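4. The locker corner

I said in section 3 that most of what we learned about shared storage at Kwok came from the tea tables. The rest came from the lockers, and I have to admit I didn't expect to care about them at all. Mei-kuen Lu had put them on the list of things to look at, I had crossed them off, and she put them back on. She was right, so this section is hers as much as mine.

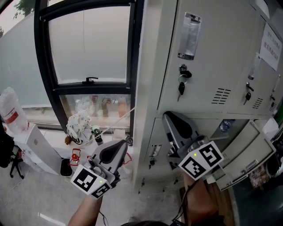
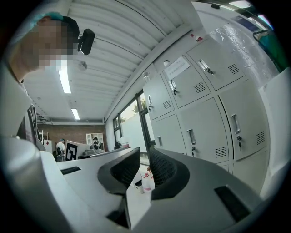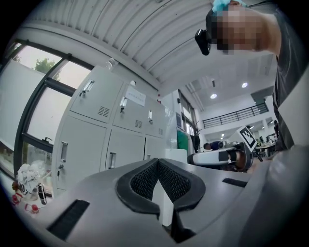
Figure 4. The metal lockers in the upstairs room at Kwok. The window side of the corner is in the first picture.

When we first asked people at Kwok about their lockers, everybody talked about locks. Who has a key, who lost one, who borrowed a locker in October and never gave it back (this came up a lot!). So I went in thinking we were going to write about security, and then I spent a few afternoons up there and the whole idea fell apart. Keys are left hanging in the locks, as in the first picture of Figure 4, and the lower door standing open there has a water bottle inside with a small white box near it. A bottle and a box! I had been picturing laptops and wallets. The people we talked to do have laptops and wallets, but they carry those around with them all day, and the locker gets whatever is left over.

We talked to 18 people who use the corner, and 12 of them told us they had never once turned the key. Ya-wen Ko did most of those conversations, and she has a nice way of asking, which is to say "show me" and then keep quiet while people dig around. What came out was mostly drinks, spare socks, umbrellas, snacks and chargers. One man pulled out a rice cooker that he had forgotten he owned and was so pleased about it that the interview more or less ended there.

So what is the key for? The best answer we got was from Po-yen Hsiao, who has used the same door for seven years. For him a key in the lock means the locker is somebody's, and a lock with no key could mean anything: taken, broken, or key lost before he ever joined. He reads the doors that way when he walks past, and when we tried his rule on the other users most of them agreed with it right away, a little surprised that we had to ask. I find that lovely. The key has turned into a kind of name tag, even though there is a perfectly good label holder on the door for that job.

The label holders deserve a paragraph too. We had assumed people would write their names on a card and slip it in, and the managers at Kwok had assumed the same thing. Hui-mei Tai, who ordered the cards, still has most of the pack in her desk. Several people told us a name felt too permanent, or a bit pushy, like saving a seat with your coat. At Cullcombe, where Eifion Voyle ran the same interviews for us, it went the other way and people decorated their cards with stickers and little drawings. The lockers there are wooden and stand in a hallway that everyone has to use, and Eifion thinks the hallway made the difference, but we have no way to check that with two sites.

Paper notices are a different story. At Kwok they get taped straight onto the doors, and the users we asked could tell us there was a notice but hardly any of them could tell us what it said. Ya-wen asked one woman who had walked past it every morning since spring, and she guessed it was about food. We noted the same thing for the notices in the kitchen (section 3), so I won't go on about it here.

What I did want to go on about is the windowsill. The lockers and the window are close enough together that the sill works like an extra shelf, and at the time of the first picture it had a patterned cloth bundle on it, a small bottle and a small white container. Our users were very clear about the difference. The sill is for things you will want again today, and the locker is for things you will want again at some point. Mei-kuen calls these the near shelf and the far shelf, and we use her terms from here on. People were much more relaxed about moving another person's things on the near shelf than we expected, and nearly all of them said they would never open a locker that had its key in it, even to look for something they had lent out.

We come back to the near shelf in section 5, where the Hetivetti interviews give us a room with no windows at all to compare it with.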